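Sorting the drawer, again

Every February I revisit the same question: can a machine clear up after me yet? I mean a mess of the ordinary kind, made by a person who was not thinking about robots when she made it. Last year my answer was a short paragraph. This year there is more to report, mostly because the failures have become more interesting.

My definition of a chore is narrow. A chore has a start state that nobody prepared, an end state that a reasonable adult would accept, and no engineer's hand on a stop button in between. Loading a fixed part into a fixed fixture is a solved problem, and I spent six years at Gerkport solving it for people who made valve bodies. It has almost nothing to do with putting away the contents of a kitchen table.

The reason is contact. A valve body has one shape. Once you know where it is and how it is turned, you know everything the gripper needs. A dishcloth has no shape worth recording. It has a current arrangement, and the act of picking it up destroys that arrangement. Thin plastic is worse. It is hard to see, it reflects whatever is above it, and depth cameras tend to return either the surface behind it or nothing at all. Then it sticks to the finger pad when you let go.

Containers add a second difficulty. Placing an object on an open table is forgiving; placing it inside something with walls is not. The arm has to clear the rim, the fingers need room to open, and the wall hides the target from at least one camera for most of the motion. A ventilated basket gives you a partial view through the side, which sounds helpful until the segmentation model starts dividing one object into a dozen small ones. 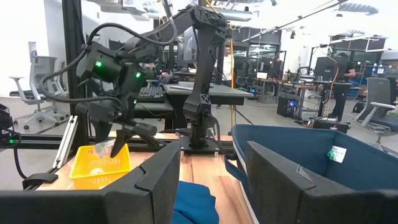 Verena Ruchti
Controls engineer, writing about automation at home and at work

The yellow basket is a fair sample of the problem. There is a small white ball inside it and a crumpled piece of clear plastic up at the rim, with two black fingers coming down toward it. A ball and a piece of plastic call for different grasps, different closing forces and different tests for success. The dark blue fabric on the table calls for another set. A child of four handles all of this while talking about something else.

I have been keeping my own numbers on a smaller arm in the spare room, running the Cassim controller with stock parallel fingers. Over the winter I logged 300 attempts at moving one item from the table into a bin. Of those, 261 ended with the item in the bin, which is 87 percent. I was pleased with that for one evening. Then I worked out what it means for a table with ten things on it. If the attempts are independent, the chance of clearing all ten without an error is just under 25 percent. They are not independent, of course. A dropped item usually lands somewhere awkward and makes the next grasp harder.

The 39 failures were not evenly spread. Rigid objects were rarely the trouble. Most of the misses were bags, wrappers and cloth, and the most common pattern was a double pick: the fingers closed on the intended item and the edge of its neighbor, and both went along. My success check looked only at whether the target arrived, so a few of my good attempts are probably also bad ones. I have rewritten the check and will rerun the set.

Speed matters less to me than it does to most people who write about this. If a machine took two hours to clear the table overnight, I would not care. What I care about is the state it leaves when it gives up. A person who cannot find a place for something sets it down where it can be seen. My arm, when it loses confidence, holds the item in the air and waits. At 3 a.m. that is a sock suspended over a bin until breakfast.

On the shop floor the arithmetic is different. A former colleague at Novadgate runs a kitting cell with a person beside it who clears the exceptions, and the cell pays for itself because that person was there anyway. At home I am the exception handler, and being called over for every eighth item is more work than doing the job myself.

So my answer this year is: single items, yes; a whole table, no. Next I want to try a suction cup on the wrappers and a slower release on the cloth — I suspect the release is costing me more than the grasp. The Plelodden fingertip pads are on order, and I will post the log when I have run them through the same 300.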